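### 3. Simulated Rehearsal Before the Workshop Build

The Pirkeo arm pair was designed to be assembled in a shared workshop by people with no machine tools of their own. Most of the parts are printed or cut from stock sheet, and the two arms bolt to a common base. Before any metal was ordered, we ran the whole design in the Zustden simulator on a desktop computer in the corner of the shop. This section covers the simulated stage only. The physical build is described in Section 4.

#### 3.1 Finger geometry

The first question was how simple the gripper fingers could be. The workshop's saw cuts straight lines well and curves badly, so we began with flat faces and square tips and planned to add shape only where the simulation called for it.
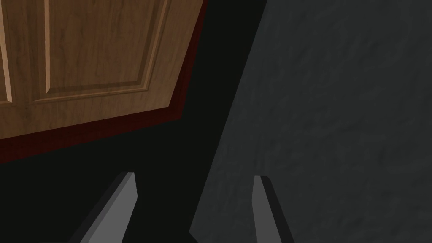
Contact settings took longer than the finger model itself. The default friction values let held parts slide, and raising them too far made the fingers jitter. We settled on a pair of values by hand and used them for all 900 rehearsal runs - the same values were later copied into the Siddiqui control script without change.

#### 3.2 Room and arm placement

The rehearsal room was put together from stock models and was not meant to match the shop. We wanted a cluttered setting in which the arms had to be told apart from whatever stood behind them.

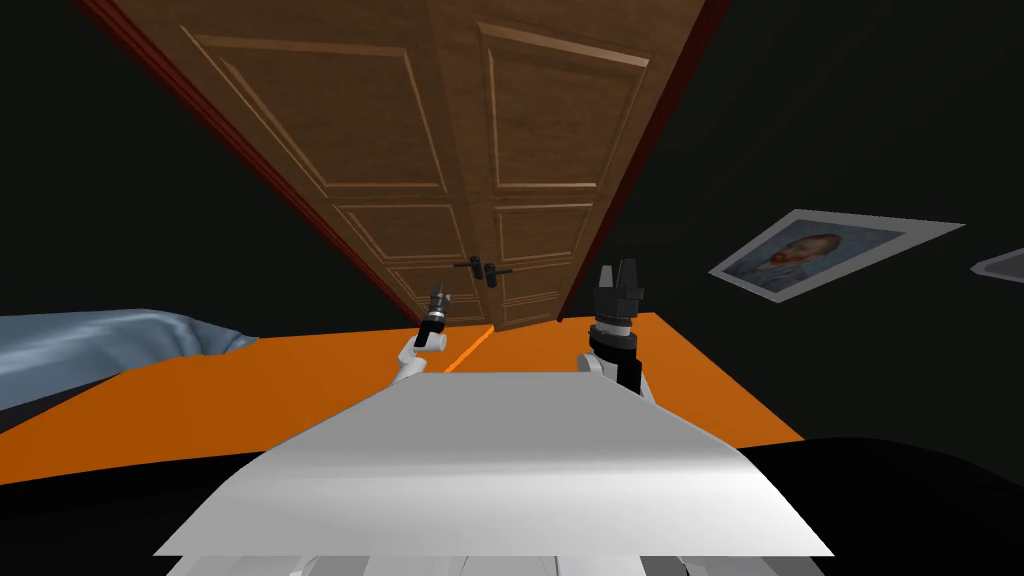 Arm spacing was the setting we changed most often. If the bases are too close, the elbows collide when both arms reach forward, and if they are too far apart the arms cannot share a part. With both grippers pointing up in front of the double door, the one on the right looks bulkier than the one on the left, and our clearance checks had to allow for the larger outline. We tried 7 spacings in all and kept the second widest.

The wrist views were set up next. Each one had to show both fingertips at the bottom of the view, with enough space between them to judge an approach. Moving the viewpoint back gave a better look at the surroundings but made small parts hard to find.
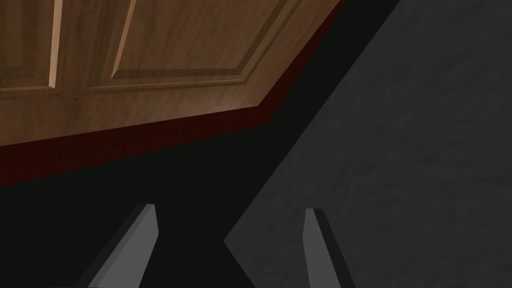
Members of the shop who tried the controls without training had most trouble with wrist roll. When the view tilted, they tended to correct in the wrong direction and then overshoot. Slowing the roll joint by half fixed much of this and cost little time over a full run.

#### 3.3 Grasp rehearsal

A grasp was scored as good if the part stayed between the fingers through a short lift. Runs were stopped after 59 seconds whether or not the lift had begun. 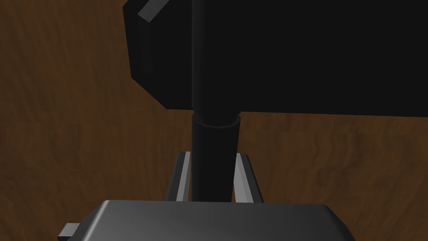 Upright parts were easier than parts lying flat, as we had expected. The failures that remained came mainly from closing too early, with one finger touching well before the other and pushing the part aside. We added a short pause before closing and centered the palm again during the pause.

**Figure 2.** Views from the simulated rehearsal stage.

The final settings were saved with the Wivport parts list so that another shop could repeat the rehearsal before cutting anything. Cable drag was left out of the model, and it caused the first real fault once the arms were on the bench.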